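Chapter 12
Choosing a Hand-Held Gripper Kit

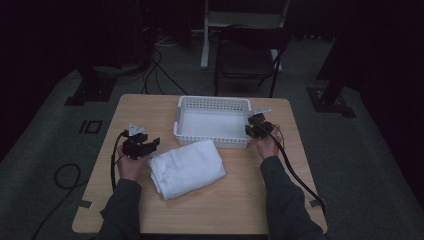 A buyer who wants a robot to handle laundry, dishes or parcels has to get examples of the work from somewhere. One way is to drive the robot by remote control. Another is to put a pair of grippers into a person's hands and let that person do the job. This chapter deals with the second way, and with the kits sold for it.

The case we follow is a small one. Hanstead, a linen service, wanted recordings of towels being folded and put into baskets. It compared two offers. The Gradetti kit is sold outright for $950 and comes with two grippers, cables and recording software. Sesivari rents a similar pair for $491 a month, with setup and repairs included. Hanstead began its trial in August and kept notes on both.

On price alone the choice looks easy. Two months of rent cost $982, more than the purchase. But the purchase price leaves out the operator's time, spare parts and the hours lost when a cable fails. Section 12.2 shows how to put these on one sheet.

Comfort matters more than most first-time buyers expect. A gripper that feels light for five minutes may not feel light at the end of a shift. Cables add to this -- they pull on the wrist and catch on table edges. Before signing anything, ask to use the kit for a full hour on your own task, at a table of the height your staff will use.

Soft goods are a hard test. A towel has no fixed shape, and a jaw that holds a box well may let one layer of cloth slip while keeping the next. Hanstead's operators rated each kit on picking up a single edge, on turning a folded stack and on letting go cleanly. The rating form, known as the Krishnan sheet, is printed at the end of the chapter.

After reading this chapter you should be able to:

compare a purchase and a rental over the same period
plan a one-hour trial of a gripper kit
fill in a rating sheet for soft goods
list the questions to put to a supplier about cables, spares and repairs

12.1 What the Kit Includes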